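# How to Refinish a Round Table in White

I love a round table. No corners to bruise your hip on, everyone can reach the bread, and there's always room to squeeze in one more chair! They're also some of the easiest furniture to paint, and a tired brown one can become a white one over a couple of days.

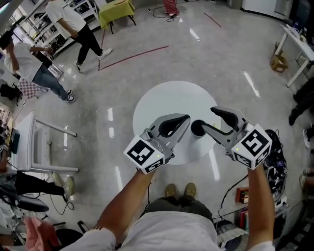
*A round table in white.*

## What you'll need

- Sandpaper in medium and fine grits
- Dish soap, a bucket and a few old rags
- Stain-blocking primer
- White satin enamel (one quart was plenty for me, with some left for the chairs)
- A small foam roller and a 2-inch angled brush
- Clear water-based topcoat

## Step 1: Wash it, then wash it again

Tables collect years of cooking grease, and paint hates grease. Scrub the top with warm soapy water, wipe it down with a clean rag, and let it dry overnight. Don't forget the underside of the rim, where everybody's fingers go.

## Step 2: Sand

You don't have to get down to bare wood. Start with the medium grit and go just far enough to kill the shine, then switch to fine. On a round top I sand in long straight passes and save the rim for last, by hand, with the paper folded in thirds (a sanding block will leave flat spots on the curve, and oh boy, do they show up under white paint). Vacuum, then wipe.

## Step 3: Prime

Roll on one thin coat and look at it the next morning. If you see yellow or pink stains coming through, that's tannin from the wood, and it needs a second coat of primer. My friend Endang Siregar skipped this on a cherry table and ended up with a very pretty peach one.

## Step 4: Paint

Work across the top in strips, keeping a wet edge, and finish each strip with one light pass of the roller. Do the rim right away with the brush and catch any drips underneath. Two thin coats beat one thick coat every single time! Sand very lightly between them.

## Step 5: Topcoat and wait

Use a water-based topcoat, because the oil kind turns white paint yellow. Brush on two coats, then leave the table alone for as long as the can says. I put mine back to work too early once and peeled up a perfect ring with a cereal bowl.

For daily cleaning, a damp cloth and a drop of dish soap is all it needs. Skip the scrubbing powders.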